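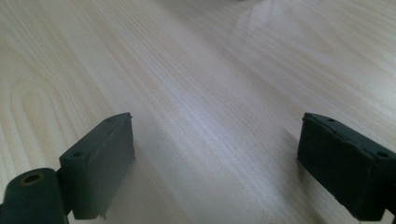 阅读时间:6分钟
分享 2 | 评论 0

宫颈癌筛查自采样项目中期进展报告

报送单位:Malham社区妇幼健康中心
资助方:Dorkurach健康基金
项目负责人:Nawal Zerouali
报告期:项目启动至3月底

一、报告期总体情况

本项目面向Rellell片区和Tiongson片区内长期未参加宫颈癌筛查的适龄女性,由社区卫生服务站发放HPV自采样包,受检者可在家中或服务站独立隔间内自行采样,样本经冷链外的常温保存管送至中心实验室检测。检测结果阳性者由中心统一转介阴道镜门诊。

报告期内,两个片区共发放采样包1,114份,收回可检测样本853份,回收率为76.6%,高于资助协议约定的中期目标。检出高危型HPV阳性70例,均已完成电话或当面告知,并开具转介单。另有2份样本因保存管标签脱落无法核对身份,未予检测,已联系所在服务站重新发放采样包,此2份未计入可检测样本。

项目整体按计划推进。Tiongson片区的启动时间较原定安排推迟,后续随访相应顺延,具体影响见第三部分。

二、主要工作进展

(一)人员培训

各服务站护士及健康宣教员已完成首轮培训,内容包括采样步骤讲解、知情同意书签署、样本登记和阳性结果告知。培训由Meron Gidey主讲。考虑到部分受检者对“阳性”一词存在误解,培训中专门安排了告知谈话演练,要求工作人员说明感染高危型HPV并不等于患有宫颈癌,多数感染可由自身免疫清除,但应按医嘱完成后续检查。

首轮培训后,中心对各站登记表进行了抽查。主要问题为采样日期漏填和末次月经一栏填写不规范。中心已修订登记表,将采样日期移至首行,并在表格背面附填写说明。

(二)发放与回收

Rellell片区采用上门发放与站内领取相结合的方式。该片区居民居住集中,宣教员熟悉住户情况,回收工作较为顺利。Tiongson片区以站内领取为主,受检者多在农忙间隙前来,领取后归还时间间隔较长。Benjie Panganiban负责该片区的回收协调,自启用傍晚时段回收点以来,样本送达的及时性有所改善。

未归还采样包者,按照知情同意书中约定的联系方式最多提醒两次,不再反复催促。根据提醒电话记录,未归还的常见原因包括担心操作不当、近期处于月经期、已在其他医疗机构完成筛查,以及不愿继续参加。对于已在他处完成筛查者,中心登记其检查情况后即结束提醒。

(三)检测与转介

实验室检测由Yara Akl负责质量管理。每批样本均设阴性及阳性对照,报告期内未出现整批失控情况。检测报告经双人复核后发出。

70例阳性者中,属于HPV16型或18型感染者直接转介阴道镜门诊;其他高危型感染者先行安排由医务人员采集宫颈细胞学样本,再根据结果确定是否需要阴道镜检查。截至报告期末,部分受检者尚在候诊,最终诊断数据未收齐,本报告暂不列示病变检出情况,待全部病例完成诊断后一并报送。

三、存在的问题

1. Tiongson片区启动推迟。原定用作独立采样隔间的房间需要增设门锁和洗手设施,改造验收晚于预期。该片区首批受检者的随访期因此未满,目前的回收数据不能完全反映最终水平,不宜与Rellell片区直接比较。

2. 阴道镜门诊候诊时间偏长。合作门诊每周开放时段有限,同时承担其他来源的转介病例。中心已与门诊商定增加一个下午时段,优先安排HPV16型和18型阳性者。若增开时段仍不能满足需要,中心拟向第二家具备资质的门诊转介,并先行征得资助方同意。

3. 宣教材料语言版本不足。现有折页对采样深度和旋转次数的文字说明较长,部分受检者反映阅读困难。修订稿以图示为主,已交由两个片区的受检者代表试读,意见正在汇总。

4. 受检者隐私保护仍需加强。个别服务站曾将回收登记簿置于前台,中心发现后即要求撤下,改为由当班护士专人保管,并向各站重申了保密规定。报告期内未收到有关信息泄露的投诉。

四、经费执行

采样包采购、实验室耗材及培训支出均在预算科目内列支。Tiongson片区房间改造由本中心自有资金承担,未使用项目经费。受启动推迟影响,该片区交通补助科目执行进度较慢,预计下一报告期内恢复正常,目前不申请科目调整。详细收支明细由Sreekumar Naidu编制,随财务附表另行报送。

五、下一阶段安排

(一)完成Tiongson片区其余采样包的发放,继续按统一标准开展提醒和回收。

(二)跟踪全部阳性病例的后续检查,逐例核对转介单与门诊就诊记录。未按期就诊者由原告知人员联系,了解困难并协助改约;明确拒绝检查者,应记录其意愿,并告知今后重新就诊的途径。

(三)开展第二轮培训,重点讲解修订后的登记表和图示折页。新入职人员未完成培训前,不得单独承担结果告知工作。

(四)就筛查阴性者的复查间隔统一口径。目前各站口头告知内容不尽一致,中心将依照现行筛查指南印制书面提示,随阴性报告一并发放。

六、提请资助方支持事项

请资助方就以下两项予以答复:一是同意Tiongson片区随访截止时间顺延,顺延期间不增加经费;二是在必要时批准增加转介门诊,并确认合作协议可沿用现有文本。上述事项如需补充材料,请与项目负责人Nawal Zerouali联系。

分享本文 | 发表评论

订阅Malham社区妇幼健康中心工作通讯,及时获取项目动态。
本网站使用Cookie以改善浏览体验。继续浏览即表示您同意我们的Cookie政策。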